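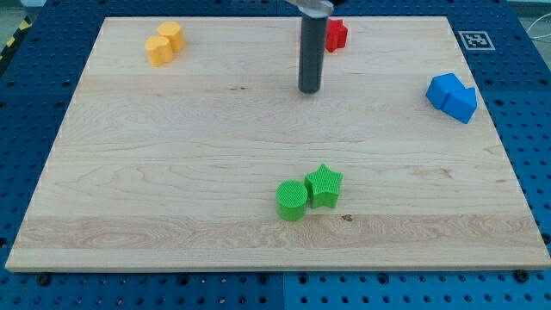
Trendlow Workers Asked to Eat Beans, Mostly Do

Employees at the Trendlow offices have finished a six-week trial in which the cafeteria put a bean dish at the front of the lunch line every day and moved the fries to a counter by the back stairs. The fries were still free. They were just farther away, and it seems that was enough for a good many people.

Of the 92 workers who signed up, most ate beans or lentils at least 3 times a week by the end, according to a summary posted near the elevators on Monday. Before the trial, the usual number was zero, unless you count the chili at the holiday party, and the summary does not.

The menu came from Fisomden, a small catering firm that has built its business on foods people say they like and then don't order. It rotated seven dishes, among them a white bean soup, a lentil salad with mustard dressing and a black bean burger that drew the only written complaints. One said it was dry. Another said it was "fine, which is worse."

The health case for beans is not new. They are high in fiber and have a decent amount of protein, they keep you full into the afternoon, and they cost very little. People who are not used to them may want to start with small servings and drink plenty of water, advice the cafeteria printed on a card after the first week. The card was widely felt to be a week late.

Workers also reported fewer trips to the vending machine, though the machine was out of order for part of the trial and the summary gives this one line near the bottom. No one was weighed, which probably helped with sign-ups.

Trendlow says the bean dishes will stay through October. Its sister office in Ilska will try the same setup next, with one change: the building has no back stairs, so the fries are going to the basement. The black bean burger is being reworked and will return with more onion.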